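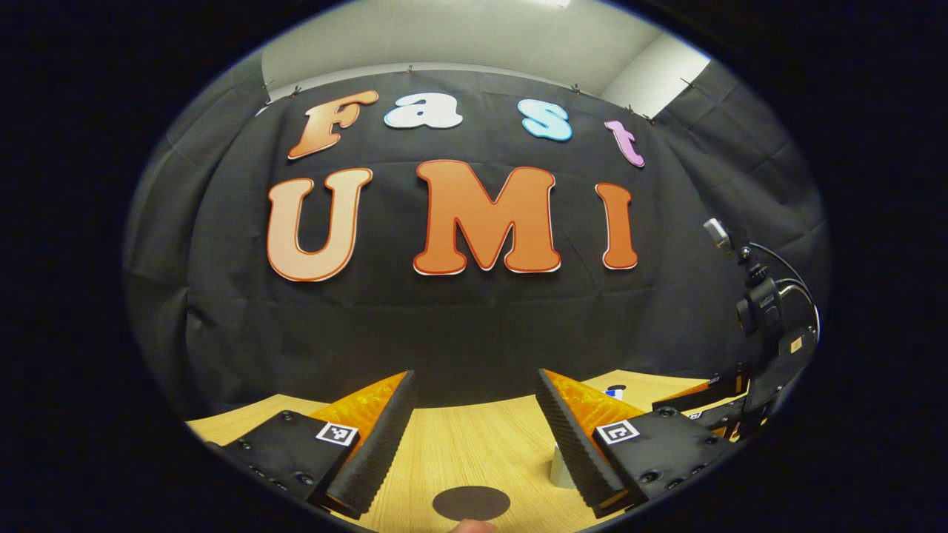 Tsion Nigatu read my first draft of this and told me it sounded like I was hiring a banker, so please put down the résumé you were polishing, she's right, I don't need it.

What I need is two people who like to talk and like to listen! I'm putting together an oral history of neighborhood coffee shops for Toketti, our little local story archive, and I've got more shop owners willing to sit down with me than I have hours in the day (a nice problem, I know). The work starts in April and I expect it to run until the weather gets too hot to knock on doors.

You'd be going out with a recorder, sitting at somebody's counter for an hour or two, and asking how they got started, what they charged for a cup back then, who the regulars were. Then you'd come home and type it all up. The typing is slow and I won't pretend otherwise. My last one was with Fuad Mekonnen, a wonderful talker, and it took me most of a week of evenings.

Pay is $300 for each finished interview, transcript included, plus bus fare. If you speak Amharic or Tigrinya, please say so in the first line of your note, I'll be very happy to hear it. No experience needed. I'd never recorded anyone before I started either, and I once taped a whole afternoon of my own coat pocket.

Mornings are best, before 10, when the shops are quieter. You'll need to be okay with stairs and dogs.

To apply, write me a page about a place you used to eat or drink that's gone now. Leave it at the Toketti front desk with my name on it, Zewditu Asfaw, and a phone number where I can reach you after supper.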